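Three Grippers and a Drawer

A parallel gripper can be specified in a single line: stroke, force, weight, price. None of those numbers says much about whether it will pick a bag of snacks out of a drawer. The test bench in Steretstead was set up to fill in that gap, and over seven weeks it ran 344 attempts on the same short list of household objects with hardware from three suppliers.

The suppliers are Pralus, Hubmann and Mekau. All three sell an electric two-finger unit for light arms, and on paper the products overlap almost completely. Ilgın Bayram, who wrote the test plan, kept everything else fixed. The arm, the controller and the camera position stayed the same, and so did the cabinet. The control loop ran at 1000 Hz for every unit, including the Mekau, which ships with a slower default.

Cans, a bowl and a snack bag make up the object set. A can is stiff and round and gives a good reading on centering. If the fingers close off axis, the can rolls, and a can lying on its side rolls farther than one standing up. The bowl must be taken at the rim, with one finger inside and one outside, so finger thickness matters. The bag has no fixed shape. It changes each time it is handled, and a grasp point that worked on one run may be a loose fold on the next.

The drawer adds the constraint that shop demonstrations usually leave out. A gripper that approaches a tabletop from above has free space on all sides. Inside a drawer it has walls to the left and right, a front lip, and the underside of the cabinet top at the back. The wrist has to come in at an angle, and the width of the open fingers now counts against the unit.

Of the 344 attempts, 57 were recorded as failures. A failure was any run in which the object was dropped, was never lifted, or had to be freed by hand. Most of them came from the drawer. Tabletop picks of the cans caused little trouble for any of the three.

The Pralus unit has the longest stroke and was the best on the bowl. It could open wide enough to clear the rim with room for error in the camera estimate. The same stroke hurt it in the drawer, where the outer finger met the side wall before the inner one reached the bag. Narrowing the opening in software fixed part of this, at the cost of a second approach profile that someone has to maintain.

Hubmann takes the opposite path. Its fingers are slim, its body is short, and it fits into places the Pralus does not. Grip force is lower. On the bag this was no handicap, and Bayram thinks it may even have helped. "A strong grip on a bag moves the air around and pushes the rest of it away from you," she says. "What you want is a fold between the fingertips, and then enough force to hold it."

The Mekau was the hardest to score. Its force reading is the cleanest of the group, and the controller could tell from the signal alone if the fingers had closed on film or on nothing. Its default tips are hard and smooth, though, and slipped on the cans until they were replaced with softer ones. After the change it matched the Hubmann on every object except the bowl.

Bayram does not name a winner. For mixed work she would start with the Hubmann and budget for a tip change. For open surfaces and wide objects she would choose the Pralus. The Mekau suits a team that plans to write its own grasp checks and will use the force data.

One result applied to all three. Moving the approach angle had a larger effect on the failure count than changing the gripper. The next round, planned for November, will hold the hardware fixed and vary the wrist path - a cheaper experiment, and one the group now says it should have run first.

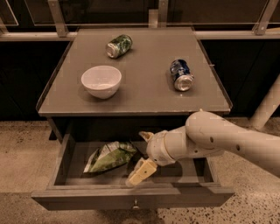
FEATURES | ROBOTICS & HANDLING

Drawer approach with the fingers open, next to the snack bag. The cans and the bowl stay on the cabinet top.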